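OK so people asked what I do all day now that I've moved over to the teaching side of the shop, and "I hold a robot's hand" wasn't cutting it as an answer. Thread time!

We're a small outfit in Trilasbridge. We've been trying to get an arm to pick up narrow metal parts off a flat table and set them somewhere useful. A person does this without thinking. The arm does not do anything without thinking, and mostly it thinks wrong.

So we show it. There are two ways we do that. One is by hand: you grab the gripper and walk it through the job yourself, close on the part, lift, carry, let go. The other is remote, where you sit a few feet away with a controller and drive it while watching the wrist camera.

I like by hand better. You feel everything. You feel when the fingers are a hair too low and starting to scrape, and you ease up before you even notice you did it. Remote, you've got your eyes and that's it.

But remote gives cleaner data for us, because your own arm isn't in the way of every single shot. Well. Less in the way.

Liên Quách is the best driver we have, and it's not close. She says the trick is to slow down before you think you need to. I slow down right after I needed to, every time, so she may be onto something.

Our count as of this morning: 2,645 demos saved. That's every task, not just this one. A bunch of the early ones are mine and they are UGLY – wobbly approaches, long pauses where I'm clearly looking for my coffee. We kept a few of them in anyway.

Couple of views from the wrist for you. You spend so much time looking past those two black fingers that you start seeing them when you close your eyes.
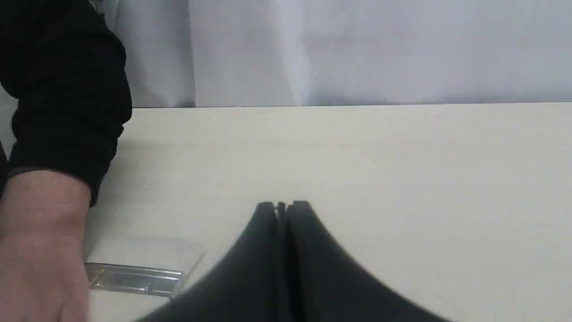
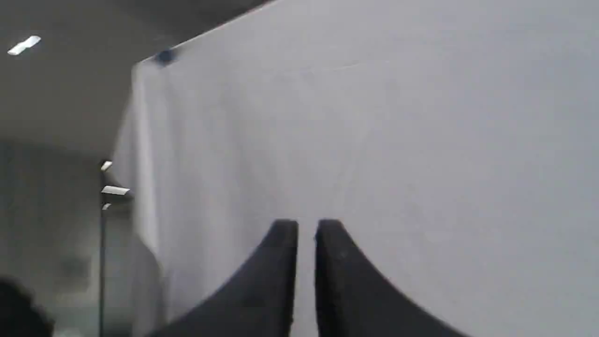 Wrist cam views. The metal strip on the table is in the first one, and the second is mostly big pale panel with a ceiling light up in the corner.

What I didn't expect is how much shiny stuff messes with you. A strip like that one has bright highlights all over the top, and on the wrist view you lose the edge right when you want it. Driving remote, I've closed on thin air so many times.

Đạt Vương's fix was to come in from the side, with the fingers already lined up across the narrow part, and only drop the last little bit straight down. Took me most of an afternoon to stop doing it my way. My success rate went up and I was a little annoyed about it.

The other thing is the reset. Every demo, a person has to put the part back, and you can't put it in the same spot or the arm just learns the spot. So you scoot it, turn it a bit, tilt it. My rule is 9 placements and then swap jobs with whoever's driving, or your placements get lazy and they all drift over to the same side of the table.

(Mine drift left. I'm right-handed, so who knows.)

Someone in my replies asked if we write code for each move. Not for this part! Bad demo, we toss it and do another one. If it fails the same way three times, we go back and look at what we've been showing it, and usually there's some habit of ours sitting right there in the recordings. For a while it hesitated before every grab. Guess who hesitates before every grab.

Things I'd tell anyone starting out with this:

Pick one way to do the task and stick to it for the whole batch. If two people drive, agree on the approach before you record anything.

Let go ALL the way before you pull back. I dragged so many parts off their mark in January.

Stop when you're tired. Four good demos beat an hour of mush, and you'll only have to sort through the mush later.

Next up is the same job with the longer parts from Kostdale, which sag when you grab them off center, so I get to be bad at something new. Liên has already called dibs on driving first. I'm on resets.

Ask me stuff if you want, I'll be around until the 3 o'clock batch starts.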